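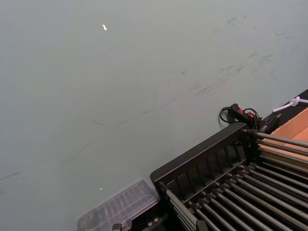

3/21/20

Ballast water again. Last time I covered sampling points, and two readers wrote to ask how the hold times work out on a short coastal run. The answer depends on the ship, so I will use one I know.

The Skerholm is a small general cargo ship on the Nondach to Futville service. She has 674 cubic meters of ballast capacity in the double bottom and wing tanks, and two pumps. The treatment unit is a filter and UV type, fitted by the Hermans yard in December. It sits downstream of the pumps and upstream of the main valve block, so everything passes through it on the way in and again on the way out.

The pumps could fill the tanks much faster than the UV unit allows. In clear water the unit keeps up. In the river at Futville, where the silt is heavy on the ebb, the lamps step up to full power, the control valve closes in, and the flow drops. The filter also starts to backflush every few minutes, and during a backflush part of the intake goes straight over the side.
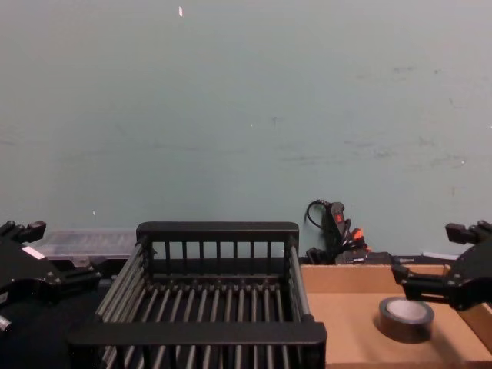

The crew now takes on most of the ballast near high water. This costs some waiting, but the filter stays cleaner and the flow holds steady. The chief engineer logs the pressure drop across the filter at the start and every 45 minutes after that. If it climbs between two readings, they slow the pump before the alarm does it for them.

Lamp warm-up is the other thing to plan for. The unit will not open its outlet valve until the lamps are stable. On this ship the lamps share a switchboard section with the bow thruster – a poor choice, in my view, but moving the cable would have meant another week in the yard. The thruster has to be off before the lamps are started. 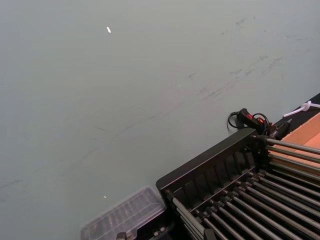

Stripping the tanks is slower still. The eductor is driven by the fire main, and the drive water has to be treated too. The first version of the piping plan missed this. The yard added a branch line and a non-return valve, and the class surveyor accepted it after a second test.

Next post: valve position sensors, and why I no longer trust the ones with reed switches.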